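Speaker notes: Drinking water at the Wullarach site
Facilities briefing, Thursday, August 30, 2001
Allow 22 minutes, with questions held to the end

Opening. Thank the Trodham office for the use of the room. State the purpose: to report on the first full year of bottled water at Wullarach, and to set out the changes that take effect in December.

Background. The fountains on the ground floor were shut off when the old pipework was condemned. Management considered replacing the line and chose dispensers as the interim measure. The supply contract was awarded to D'Amico and has been renewed once. Over the year the site received 348 jugs. Pause here, as the figure is larger than most people in the room will expect.

Cost. Total spending for the year was $3732, including delivery and deposits on the jugs. Of the 348 jugs received, 184 went to the ground floor alone. The Kometen wing drew the least and will move to a fortnightly delivery. Do not go into the deposit dispute. It is with accounts, and a written answer will be circulated.

Storage. Full jugs are kept on the floor along the wall on either side of the dispenser, with the handles up. They are not to be stacked, and the plastic wrap stays on until a jug is needed. The floor tape marks the limit of the storage area and the walkway beyond it must remain clear. 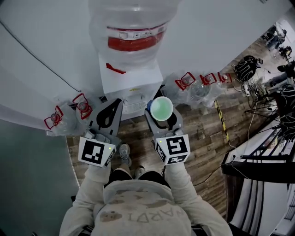

Renzo Leone wrote after the draft was circulated that five jugs beside a dispenser is too many for a corridor that size, and that he would sooner see two kept out and the remainder held in the store room. He also asked who is expected to lift them. Read both points aloud, as they will be raised in any case.

Reply to the first point. The store room is locked after four o'clock and the evening shift has no key. Until that is settled, the jugs stay by the wall.

Reply to the second point. Changing a jug is a task for two people. Staff with a back or shoulder complaint are excused and should not be asked. A trolley has been ordered for the Wullarach site, and Trodham will receive one in the next budget year.

Cleaning. The drip tray is to be emptied and rinsed at the end of each day. The taps are wiped down at the same time. Ermanno Ruggiero holds the sign-off sheet and will collect it monthly. Remind supervisors that three sheets are outstanding for the winter.

Cups. Paper cups will be discontinued in December. Staff are asked to bring a cup of their own and to label it. Plastic is preferred on the ground floor. Visitors' cups will be kept at reception.

Questions. If asked about the pipework, say that quotes have been received and no decision has been made.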